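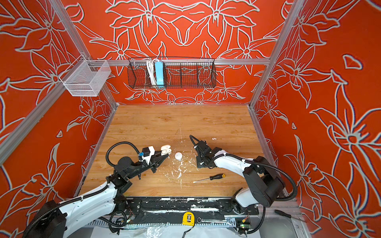 ### 3.2. Reglas de operación de la celda bimanual

Las normas generales de seguridad para robots industriales cubren bien el vallado, las paradas de emergencia y los límites de velocidad, pero dicen poco sobre el estado de la mesa, la sujeción de las piezas pequeñas o el momento en que un episodio debe darse por inválido. En la celda de Bouzid trabajamos con un reglamento propio, redactado por Radwa Abdel Hamid y revisado por Charmaine Rampersad en noviembre, que se aplica a todas las tareas con dos brazos. La versión vigente consta de seis reglas. Resumimos a continuación las que afectan a la manipulación de auriculares y otros objetos de tamaño similar.

**Zona de trabajo y zona de apoyo.** La superficie de madera se reserva para los objetos de la tarea. Las herramientas de ajuste (destornilladores, llaves, cinta métrica) pueden quedar en la repisa delantera, por fuera del carril de montaje. Una herramienta sobre la superficie no detiene el episodio, pero obliga a marcarlo con la etiqueta «objeto ajeno», de modo que pueda excluirse en el análisis. La etiqueta la pone quien opera, nunca quien revisa.

**Cableado.** Los cables de alimentación sobrantes se recogen en la cesta del travesaño posterior. Los conductos corrugados de cada brazo deben formar un bucle con holgura suficiente para el giro completo de la muñeca, y se inspeccionan al cambiar de turno.

**Agarre.** El brazo que sostiene el objeto no lo suelta hasta que el segundo ha cerrado la pinza y se ha mantenido quieto. La aproximación del segundo brazo se hace con los dedos abiertos y a velocidad reducida. Si el objeto cae, se deja donde está y el episodio se cierra como fallido; recogerlo con la mano durante la grabación está prohibido.
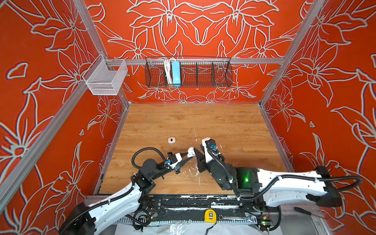
**Figura 4.** Aproximación de las dos pinzas en la celda bimanual. La pinza izquierda sostiene un objeto blanco pequeño; la derecha se encuentra abierta junto a él.

**Fondo y superficie.** No se cambia el revestimiento de las paredes dentro de una misma serie. Las marcas de la madera se admiten siempre que no alteren la altura de apoyo, y no se lijan ni se cubren entre sesiones. La primera redacción exigía una mesa sin marcas; se abandonó por impracticable y por el riesgo de introducir un cambio de aspecto a mitad de serie.

#### 3.2.1. Cumplimiento

Auditamos el reglamento sobre 3.058 episodios. De ellos, 257 incumplían al menos una regla. El incumplimiento más frecuente fue la falta de la etiqueta «objeto ajeno», con 104 casos, seguido de la apertura prematura de la pinza que entrega. Los episodios afectados se conservaron en el archivo con su anotación, fuera del conjunto de entrenamiento.

El equipo de Ustach, que utiliza una versión anterior del texto, aplica un criterio distinto en la regla de agarre y permite reanudar tras una caída. Ambos criterios son defendibles, pero los conjuntos resultantes no deberían mezclarse sin indicarlo. Recomendamos que toda publicación de datos incluya la versión del reglamento junto con la configuración de la celda.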